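The slow business of learning to like a small kitchen

We have been in the new place since January, and I have finally stopped walking into the corner of the bench. If you've been reading here for a while you'll know that the old house had a kitchen you could have held a dance in, with a pantry I used mostly for losing things. The new one is the size of a generous hallway. I sulked over it for a good few weeks, I'll admit, and made a great many cups of tea while sulking, and then somewhere in there I started to enjoy myself.

The first thing to go was the bulk buying. At Sernthorpe we were a long drive from any decent shop, and I got into the habit of laying in supplies as though a flood were due. Flour in the big sacks, rice in the bigger sacks, tinned tomatoes by the tray. When we packed up I found three jars of the same mustard, all opened, all with a bit of a crust on. I felt dreadful about the waste. Now there's a grocer, Jayasinghe's, at the bottom of the hill, and I walk down most afternoons with a cloth bag and buy what we're having that night. It costs a little more per kilo for some things and we throw out next to nothing, so I suspect it comes out even. I haven't done the sums and I'm not going to.

They sell loose spices there too, which has been the ruin of me. I went in for cumin and came home with cumin, coriander seed, two kinds of cinnamon and a paper bag of something I had to go back the next day and ask about (it was ajwain, and it's lovely in flatbread). You scoop it yourself and they weigh it at the counter, and there is always a bit of a conversation while that happens. My favourite part of the day, some days.

Because I was buying loose, I needed somewhere to put it all, and this is where I became a bit of a bore. I measured the one good shelf. It's 60 centimetres wide and tucked in at such a daft angle that nothing you buy in a shop fits it properly. In the end I washed out every jar we owned, soaked off the labels in the laundry tub, and lined up 24 of them in two rows with the names written on the lids in paint pen. My handwriting gets noticeably worse towards the back row – paprika could be anything.

Dry goods went into tubs with proper lids, after an episode with pantry moths at the old place that I still don't like to talk about. Flour, oats, two sorts of rice, red lentils. And I moved the nuts and the wholemeal flour into the fridge, which my mother always did and which I always thought was fussy of her. She was right, as she was about most things to do with food and almost nothing to do with cars.

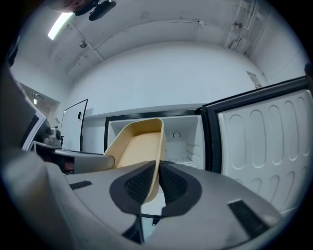 A good scoop, shallow and open at one end.

I do think people underrate the small tools. I've owned some very silly gadgets over the years, including an Otix bread slicer guide that sliced nothing straight and an Evix timer that only ever went off in the middle of the night, and both of those went to the op shop with my blessing. What I reach for every day is plain stuff: a wooden spoon with one flat side, a decent peeler, a scoop, the little saucepan with the wobbly handle. They all live in one drawer now, because there is only one drawer.

Cooking in here has changed, too. There's no room to have four things on the go, so I've stopped trying. We eat a lot of soup and a lot of things on rice, and on weekends I'll do a slow braise that sits in the oven all afternoon and makes the whole flat smell marvellous. Washing up happens as I go or it doesn't happen at all, there being nowhere to stack it. I grumbled about this at first and now I find going to bed with a clean sink is one of the nicer feelings in life.

I still miss the old window over the sink, with the lemon tree outside it. There's a neighbour's brick wall out of this one, though at five o'clock in the afternoon it goes a very warm colour, and I've put a pot of thyme on the sill and it seems to be pleased enough.

Next job is the cupboard under the stairs, which has swallowed the vacuum cleaner and most of the Christmas tins. If anyone has a clever way of storing cake tins that are all slightly different sizes, please do leave it in the comments. I'll put the ajwain flatbread recipe up as soon as I've made it twice the same way.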